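Bulbridge Appointments Register

README for release 8

The Bulbridge Appointments Register is a table of judicial and quasi-judicial appointments in small jurisdictions, put together from official notices, gazettes and press statements. Each row is one appointment of one person to one office. The register covers magistrates, puisne judges, appeal judges, tribunal chairs and registrars. It does not cover ministers, prosecutors or police posts.

Release 8 has 351 source documents behind it and replaces all earlier releases. If you have cited an earlier one, please keep the release number in your citation, as some row numbers have changed.

Maintainers: Berkay Kurtuluş (coding rules, releases) and Nassoro Nzioka (sources, translation checks).

What is in the package

appointments.csv is the main table.
sources.csv lists every source document, with its publisher, language and the place we got it from.
offices.csv gives a standard name for each office and the local name or names that go with it.
changes.txt records what was altered between releases.
codebook.txt repeats the column notes below in a longer form.

All files are UTF-8 with commas as separators. Text fields are quoted. An empty cell means that the source did not say. We do not use zero or "none" for missing values.

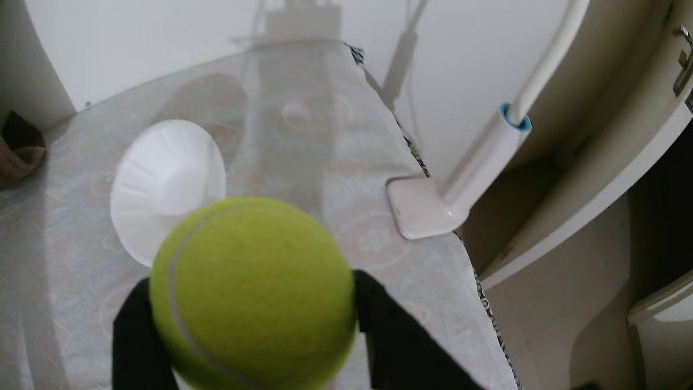
Columns in the main table

row_id: a number that stays with the row inside a release.
person_key: links rows for the same person. See the notes on names.
office_key: matches offices.csv.
appointed_by: the office that made the appointment, usually head of state or governor.
advised_by: the body that recommended or was consulted, if the source names one.
date_announced: when the notice was issued.
date_sworn: when the oath was taken. Often empty.
term_type: permanent, fixed, acting or unknown.
prior_office: the last public office held, as given in the source.
source_key: matches sources.csv. More than one key can appear, split by a semicolon.
coder_note: free text, in English.

How rows are coded

One coder reads the source and fills in the row. A second coder fills in the same row without seeing the first version. The two are compared with a small script called Kaczorowski, which prints the cells that differ. Differences over spelling are fixed on the spot. Differences over term_type or advised_by go to Nassoro, and the decision is written in coder_note.

Where two sources disagree on a date, we take the gazette over the press statement and the press statement over a newspaper. The other date goes in coder_note. A reappointment gets its own row. An extension of an acting post by less than a month does not.

Swearing-in dates are the weakest part of the table. Many governments announce an appointment and say nothing more. We do not guess the date from a photo caption or from the first judgment signed by the new judge, although both were tried in release 2 and later removed.

Names

We write names as the official source writes them, with accents. Titles and honors are dropped. When a person changes their name, the person_key stays the same and both forms are kept in the rows where they were used. Two people with the same name and no other detail are given separate keys until a source shows they are one person. This means the register slightly overcounts individuals, and anyone working on career paths should check the short list of possible matches at the end of codebook.txt.

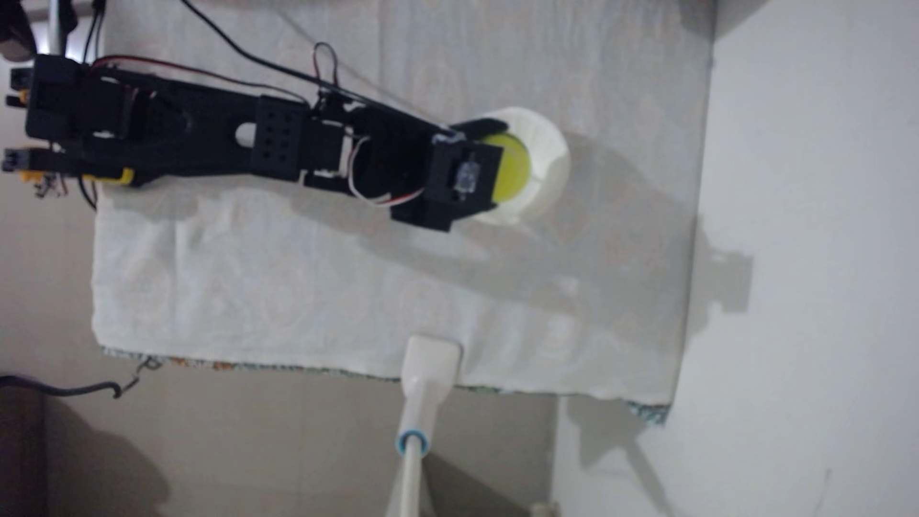 The list is in order of surname and gives the row numbers for both candidates. If you can settle a pair with a document we have not used, send us the document and we will merge the keys in the next release. A personal recollection is welcome as a lead but is not enough for a merge.

Known problems

Acting appointments are undercounted before gazettes went online.
The term "commissioner" is used for very different jobs and has been split across three office keys. Check offices.csv before grouping.
Several scanned gazettes in the Juvholm batch have missing pages. Rows from that batch have "JV" in coder_note.
Removals and resignations are not recorded. Do not use the gap between two rows to work out how long someone served.

Suggested use

The register works well for questions about who appoints, who advises and how often the advising body is named in public. It is a poor basis for comparing the independence of courts. An empty advised_by cell tells you about the notice and not about the process.

License and citation

The tables are free to use for any purpose with credit. Source documents remain under the terms of their publishers and are not included. Please cite as: Kurtuluş and Nzioka, Bulbridge Appointments Register, release 8.

Corrections

Send corrections with the row_id, the column and a link to or copy of the source. Corrections received by the end of October go into the next release. The older mailing list at Prornwood is closed, and messages sent there are not read.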